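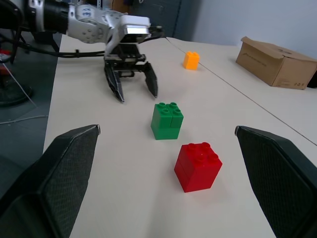 Red, green and orange, on the white table.

13/10/2024 | by Maximiliano Ibarra
2 min read
Print | E-mail

I own a tub of 100 toy bricks and have strong opinions on five of them, all two-by-two. The rest are long thin things that my nephew uses for swords.

Sorting them was meant to take up the gap between lunch and the dishes. I started by color, like a sane adult, and then got stuck on orange. Does it go with the reds? Is it a yellow that has been through something? The tub was secondhand, from a shop in Carrasco, and came with no opinion on the matter. I gave orange its own pile, a very small pile, and felt like a man who alphabetizes his soup.

Red and green I understand. Put a red block and a green block on a bare table, leave a little space between them, and the whole house starts to look like December — at a fraction of the cost and with no needles in the rug. 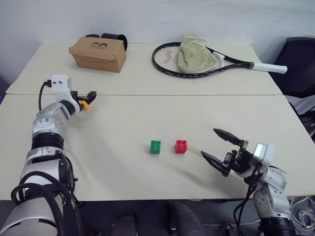 Ataahua Donnelly wrote in to say that sorting by color is for people who never build anything, and that the only sensible way is by size, with the two-by-twos in a jar by themselves because those are what everyone runs out of first. She keeps hers in an old pickle jar and says the smell goes away after a year.

I have a jar. It still has pickles in it, so that's dinner settled.

Print | E-mail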